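Subject: [Tanditside-swap] Re: How do you sort the snack parcel?
From: Teresa Rutkowska
To: Tanditside snack swap list
Date: Tuesday, April 5, 2022

Hi all, and hi Unai, welcome aboard!
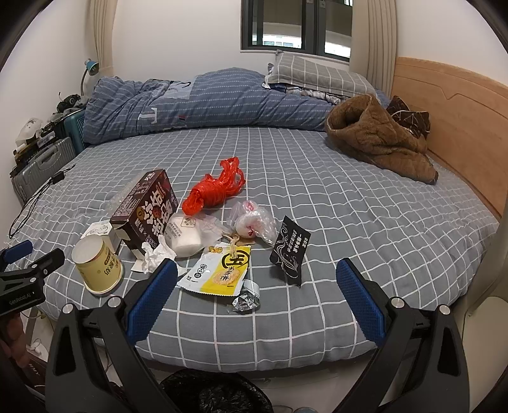
WHERE I SORT

On the bed, always. I know some of you swear by the kitchen table, but a bed has so much going for it. Nothing rolls off, you can get at it from both sides, and the grid on my gray sheet is almost as good as graph paper (I do line things up on it, yes). I push the comforter to the far side in one long roll and that gives me all the space I need.

Now to your message, Unai, and I'm so glad you asked, because sorting is my favorite part of the whole swap.

Unai Quintana wrote:
> Hello everyone, this is my first round. I've got a mixed lot of
> Chinese snacks to split up and I'm already lost. Do you take
> everything out of the outer boxes? Do you keep the little
> wrappers and tags? And what do you do when you can't read the
> label? I have 2000 grams to play with per parcel and
> no idea how fast that goes.
>
> Unai

Outer boxes: I open them, look, and then decide. A cardboard box with handsome lettering (there's a dark brown one in my lot with white and orange characters, and I love it) is half the fun for the person at the other end, so it goes in whole if it fits. If it doesn't fit, flatten it and slide it down the side of the parcel. Urszula Kaczorowski got a flattened tea box from me in January and it's now up on her wall!

Wrappers and tags: crinkly clear film goes straight in the trash, same with tissue and used foil. Paper tags I keep. A little brown one on twine makes a lovely label, and you can write the swap number on the back. Please do write the number, Miłosz had three parcels without one last round and had to guess.

Labels you can't read: take a picture of the front and the back and post them here. Somebody will know. Look for 米饼 at the end of a name, that's a rice cracker, and those go in the crunchy pile and near the TOP of the parcel. I've opened too many bags of rice dust. Anything you still can't place after asking should stay out, mostly for the sake of people with allergies. We have two with peanuts and one with sesame on the list right now.

Tubs: tape the lid down, all the way around, then put the tub in a bag. Any bag will do, I use whatever is lying around, knotted.

Weight: it goes fast! My last parcel came to 820 grams before I'd put in a single tub. Weigh as you go, one pile at a time, and leave 65 grams or so for the padding and the tape.

I make my piles in this order, and it has worked for me every round:

crunchy
chewy
powders and sachets
tubs and jars
pretty packaging (this pile gets out of hand)

The sachets deserve a special mention. I've got a black one with a face and flowing hair drawn in white line, and it is so beautiful that I may have to keep it. Am I allowed to keep it? Ultan, you wrote the rules, please rule in my favor.

Unai, post a picture of your piles when you've got them, even if they're a mess. I'd love to see what you have, and if you end up with more crackers than you can use I will happily trade you for something chewy.

Parcels for this round go to the Jokitstead address, same as last time.

Happy sorting,
Teresa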